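标题：白色塑料收纳盒到底能不能治桌面乱
版块：居家整理 > 桌面与抽屉
发表于 2019年1月3日

楼主 抽屉考古队
新年第一个决心：桌上只留一个盒子，别的东西要么进盒子，要么进柜子。盒子是圆角长方形的，白色塑料，壁挺深，一头开了个提手孔。商品名叫 Lirkley，听着像某种止咳糖。
目前进度：盒子清空了。原来里面的东西现在在床上。
求教各位，第一件该放什么？

2楼 不扔会死
第一件放什么不重要，第二件一定是电池，没电的那种。

3楼 Vedthorpe旧货控
反对深盒子。我家那个 Dixit 也是深的，底下一层是2011年的说明书，上面一层是找说明书时翻出来的东西。浅托盘才是正道，看得见就不好意思乱塞。

4楼 抽屉考古队（楼主）
回3楼：浅托盘我试过，东西会堆成山，山顶还能放杯子。
顺便把我的步骤报一下，欢迎挑刺。

步骤一：全部倒出来，盒子擦干净，摆到桌上，先空着过一夜。
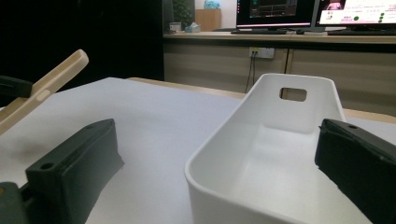
步骤二：按“每天用”“每周用”“舍不得”分三堆。
步骤三：第三堆装袋，写上日期，塞进柜子，假装它已经不在了。

5楼 半杯凉茶
提手孔那头朝外放还是朝里放？我一直朝墙，结果每次抽盒子都得抱着它转半圈，像跳交谊舞。

6楼 抽屉考古队（楼主）
我也是朝里。你这么一说，明天转过来。

7楼 不扔会死
步骤三有漏洞。我的“舍不得”袋子已经有9个，最早那袋写的日期我自己都认不出来了。

8楼 Selma Vukadinović
我不同意空着过夜。空盒子在我家活不过一顿晚饭，先是钥匙，然后是超市小票，早上起来里面有半个橘子。应该当场分完当场装。
还有，深盒子加隔板就行，不用换。我用的是 Zidex 的隔板，24块一套，剪短了刚好卡住。

9楼 Vedthorpe旧货控
盒子买来，再买隔板，再买标签机。整理这件事最后总是变成购物。我整理书桌那年花了1000多，桌子还是那张桌子。

10楼 半杯凉茶
白桌面配白盒子，好看是好看，但我那个放了半年，盒底积了一圈灰，比桌子还显眼。擦的时候圆角倒是省事，直角的得用棉签。

11楼 不扔会死
有人擦盒底？

12楼 抽屉考古队（楼主）
汇报：橘子没有，发夹三个，遥控器一个。我家没有这个牌子的电视。
隔板先不买，剪鞋盒纸板试试。Selma 说的当场装完，我服了。

13楼 Vedthorpe旧货控
纸板可以。遥控器建议归入“舍不得”。

14楼 Selma Vukadinović
遥控器先别扔，万一电视哪天找上门。纸板记得剪得比盒沿低一点，不然抽屉关不上。

15楼 抽屉考古队（楼主）
盒子放桌上，不进抽屉。不过低一点也好，我去找剪刀。剪刀应该在床上。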